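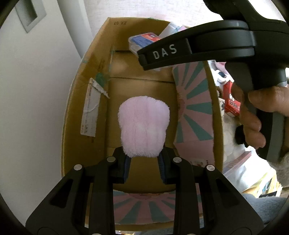 *Hand-held gripper with blue finger pads and a pink plush piece, over an open cardboard box.*

**Proltine issues pad and linkage service procedure for Bila hand-held gripper**

ZERKWOOD, Feb 2, 2019 - Proltine today released a revised service procedure for the Bila two-finger gripper, covering pad replacement, linkage screws and the soft-goods check.

Grip pads are now replaced at 4,000 cycles, in pairs. A pad that has lifted at any corner is replaced at once, whatever its count. The four round screws on the finger joints and outer linkages are inspected at the same interval and retightened with the finger unloaded.

After refitting, the operator closes the fingers on a plush test piece and lifts it clear of an open box 100 times. A dropped piece means the pads are reseated and the count starts again. Full service takes 22 minutes per unit.

The procedure was drafted in January at the Moncrieff packing site. It applies to left-hand and right-hand units alike - service logs are kept separately for each.

Pad sets ship from Zerkwood. Existing service sheets should be discarded.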